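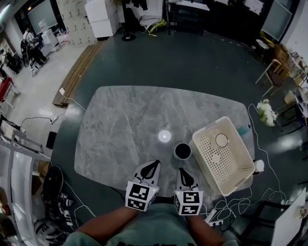
Home | Projects | Reports | Data | Contact

Widdale perception and tooling: progress report to the funder, May

Work in this period went mainly into the pose tracker, which turns the recorded head view into a trajectory for each hand-held gripper. The tracker now solves for the left and right grippers separately and joins the two results afterwards. Each gripper carries a white cube of black-and-white markers at its base, and the solver uses whichever faces are in view, weighted by viewing angle. A gripper held low over the table, near a cup or the side of a basket, is the case we care about most, as the fingertips must be placed accurately with respect to nearby objects. The fingertip position is computed from the cube pose and a fixed offset, so any error in cube rotation grows along the length of the finger. We have rewritten the rotation filter with this in mind.

Tracking results

The test set stands at 4,000 clips. The new tracker gives a complete trajectory for both grippers in 85 per cent of them. The remaining clips fail for two main reasons: one cube hides the other when the hands cross, or a fast wrist turn blurs the markers. Short gaps are filled by interpolation and flagged in the output. Longer gaps are left open, and the clip is passed to manual review. We do not intend to relax this rule before the next report.

Bright objects on the table caused a separate problem. The automatic threshold was set from the whole view, and a glowing object near a cube could wash out the nearest marker edges. The threshold is now set per region. This costs some processing time – acceptable for offline work, less so if the tracker is later run live.

Planning

The Pikia planner accepts the new trajectories without conversion. It now rejects any path in which the two grippers would come closer than the safety margin, and writes the reason to the log. Replay in simulation is stable for single-hand tasks. Two-hand tasks still show a small timing offset between left and right, which we have traced to the way timestamps are rounded on import. A fix is written but has not been merged.

Tooling

Zemon, the review tool, gained side-by-side playback and a filter for flagged gaps. Export to the Tse format works for new recordings. Older recordings need their calibration files rebuilt first, and this is slower than planned.

Next period

1. Merge the timestamp fix and rerun the two-hand tasks.
2. Finish rebuilding the older calibration files.
3. Add crossed-hand clips to the test set.
4. Measure the tracker's running time with a view to live use.

No change to the budget is requested.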